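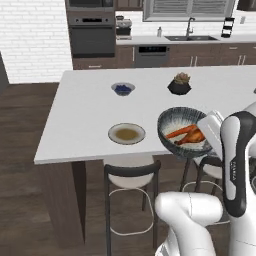 Pinza Stelero 16 - revisión de seguridad

Producto retirado temporalmente del catálogo. Las unidades vendidas con firmware 97 pueden abrir los dedos al recibir una parada de emergencia, un concepto de «parada» que la vajilla no comparte.

Afecta a 183 unidades, todas montadas en Arnitz. Síntoma: aviso E112 y, acto seguido, ruido de loza.

Hasta nueva versión, no levante fuentes ni boles con comida caliente cerca de personas. Tampoco de alfombras claras.

Cambio gratuito del módulo de freno: pregunte por Vitória Peixoto, servicio técnico. Traiga la pinza - los trozos no hacen falta.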